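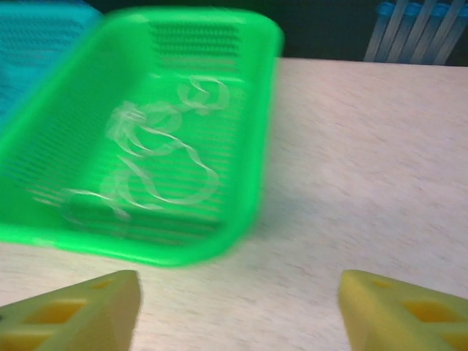

*Green basket, pale strands: the sort of tangle we get asked about most.*

## Can a machine sort my odds and ends yet?

Well, partly! Picking up a solid block is easy enough these days, but wire bends, slips and hooks itself round its neighbours, and so we at Wovulico still count it among the hard chores.

## Why do you keep each colour in its own basket?

It gives the arms a fair start — red, black and pale wires each have a home, and a mistake is plain to anybody looking.
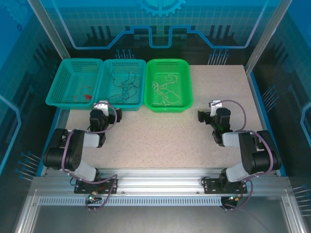
One reader wrote to say that her eldest could clear a drawer of cables in 12 minutes, and would we kindly ring when a robot could beat that. We will, gladly, though please don't wait up!

## Would two arms be quicker than one?

Not always, I'm afraid. Two arms can hold and pull at once (lovely for knots), but they also have to keep out of each other's way.
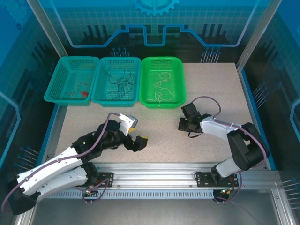

That takes careful planning, and it's where most of our time goes at the moment.

## So when can I have one at home?

For laundry, washing-up and the dreaded cable drawer, not this year. We'll look at this page again in November.

*Last updated Jun 29, 2019*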